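4.2 Gripper and controller comparison on the desktop tower task

The second group of trials concerned work inside an open desktop computer. Two sets of gripper fingers were compared, the standard Modbridge pair and a narrower pair designed by Bednarek, each under two controllers: the position controller supplied with the arm and the Nenach force controller described in Section 3. All four combinations were run on the same bench, with the tower lying on its side and the fixture plate set beside it (Figure 3). The pose of the case was measured again at the start of each block of trials, and the offsets were entered by hand.

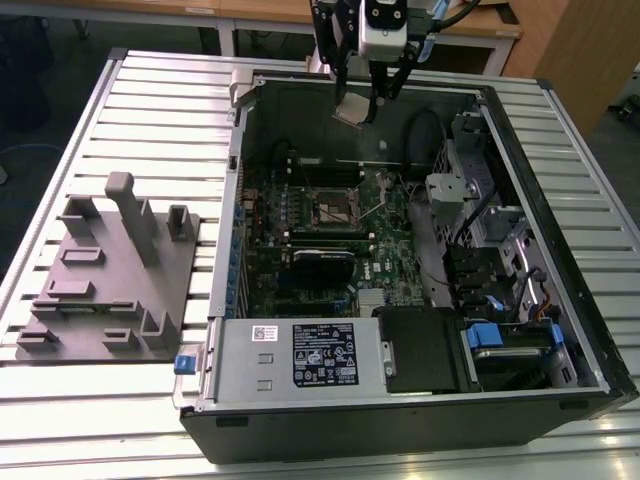
Each combination was given 500 attempts, for a total of 2000. An attempt began with the arm at its home position and ended when the part was released, when the contact limit was reached, or when the operator stopped the run. The contact limit was the same for both controllers. Runs stopped by the operator were counted as failures unless the cause lay outside the arm, such as a loss of power to the bench.

The approach path was the main source of difficulty. The memory slots lie close to the rear of the chassis, and the fingers must come down near the upper rim of the case before they reach the working area. With the standard fingers, the planner had to keep the wrist almost upright, and small errors in the measured case pose used up most of the clearance. The narrower fingers allowed a wider range of wrist angles. They also bent more under side loads, and this bending was not part of the model used by either controller.

Of the 1000 attempts made with the position controller, 339 ended at the contact limit. Most of these stops came during the last part of the descent. The force controller seldom reached the limit at that stage, but it took longer to settle before closing the fingers. Settling time was longest when the fingers met sheet metal at an angle, and W. Pawłowska suggested lowering the approach speed for that part of the path. The change was adopted before the counted trials began, and all results reported in this section use the lower speed. 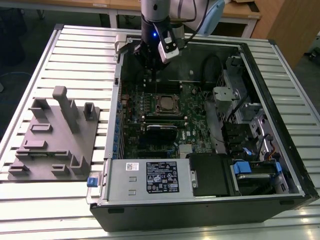
Could the benefit of the force controller be obtained by fitting narrower fingers alone?

Only in part. The narrower fingers reduced contact with the rim under both controllers, but they did not correct errors in the height of the grasp. Those errors accounted for most of the failures that remained under position control.

Wear was checked at the end of each block. The pads on the standard fingers were kept throughout the study. The pads on the Bednarek fingers were replaced once, after the inner edge had begun to lift, and the block in progress was repeated in full with the new pads. Results from the interrupted block are excluded from the totals given above.

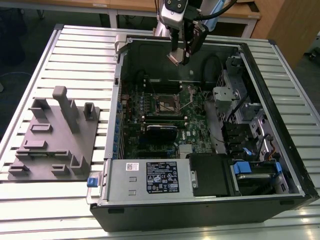 The comparison has two limits that affect how far the results can be applied. First, a single tower model was used, and its open layout leaves more room above the board than many smaller cases would. Second, the controller gains were tuned by one operator, G. Bednarek, who also designed the narrower fingers. To reduce the effect of this overlap, the gains were fixed before the first counted attempt and were not changed between finger sets. A repeat of the force controller trials at the Vudau laboratory is planned for June, using gains chosen by a second operator and the same contact limit. The treatment of finger bending is taken up in Section 4.3, where the load model is extended to include side forces at the tip.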